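The worktop that outlived the kitchen

When the terrace at Bellow was gutted last year, the owners kept one thing from the old kitchens. The cabinets went, and so did the tiles and the ovens. The stone worktops were lifted out, stacked on edge in a barn and put back in October on new units.

Reuse of this kind used to be rare in rented housing. A slab is heavy, awkward to carry and easily cracked at the sink cut-out, where there may be only a narrow strip of stone front and back. Most fitters would sooner break it up and order new. What has changed is the price of getting rid of it. Rallis, the firm that ran the Bellow job, paid £253 a skip for mixed rubble and needed far fewer of them than planned.

The firm now keeps a yard at Iltisach for pieces with no home to go to. It held 532 lengths at the last stock check, nearly all of them granite, in the speckled browns and beiges that were fitted everywhere a generation ago. 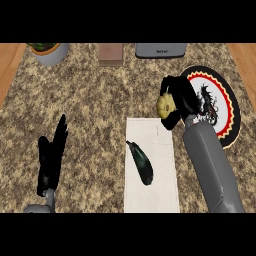 Tenants have mixed views. One at Bellow said she had hoped for something paler, and that being told the stone was good for another 27 years did not make her like it more. She did admit that she had stopped worrying about hot pans.

Taste is the main obstacle. Brown stone is out of fashion and sells slowly, even at a third of the cost of new. Honing the surface to a matt finish helps – it softens the pattern – but it adds a day's work and the stone has to be sealed again afterwards.

Length is the other difficulty. Old kitchens were often fitted in short runs, and a new layout with an island wants a single piece. At Karkaron, where the next block is due for refitting, the plans were drawn after the slabs had been measured. Joints fall beside the hob and the sink cut-outs stay where they were. Work there starts once the roof is finished.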